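Toy kitchen manipulation: gallery

Last updated: 29 Mar 2024

This site uses cookies to remember your display settings. By continuing to browse you agree to their use.

This page collects images from the tabletop tests of the Plirnovdale study, which asks how well a policy trained at one bench copes with clutter it has not been tuned for. The task set is short: put a named food in the sink, take a named food out of the sink, move a utensil to the plate. Each instruction is given as one plain sentence, and the policy gets camera images and joint readings, with no object poses and no depth. Training used 2000 demonstrations from the Prellbridge bench. No demonstrations from the test kitchen were included.

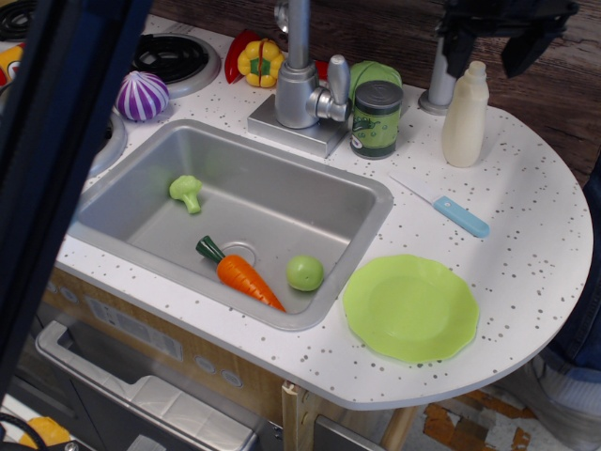

Trials were run in blocks of 19, with the instruction fixed inside a block and the start positions redrawn between blocks. A trial ended when the arm returned to its rest pose or after 225 control steps, whichever came first. Scoring was done by a person from the recorded video, using the rule sheet from the earlier Sharifi tests. A grasp that moved the wrong object counted as a failure, even if the named object was later placed correctly.

Two versions of the policy were compared. The Sharifi version predicts one action per image. The Edholm version predicts seven actions at a time and replans after the last one. Both share the same image encoder and the same training data, so differences in the results come from the action head and its timing. The Edholm version was steadier near the basin rim, where the single-step version tended to stop and correct several times before closing the fingers. It was also slower to recover after a missed grasp – by design, it does not look again until the current group of actions is finished.

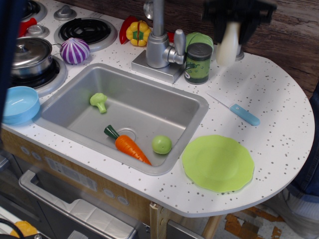

Confusion between objects of similar color remains the main source of error. We had expected shape to settle most of these cases, and in December we added a second wording for each food to test this. The sink holds a light green broccoli floret and a small round green item, with the carrot lying between them, and the round cabbage behind the can is light green as well. Instructions naming the broccoli were followed more reliably than those naming the apple. The striped onion was rarely confused with anything. Rewording had little effect on either version.

Results for the knife are reported separately. The handle is thin, and small errors in height matter more there than with the foods. Per-block scores and the rule sheet will be added to this page when the second round of scoring has been checked.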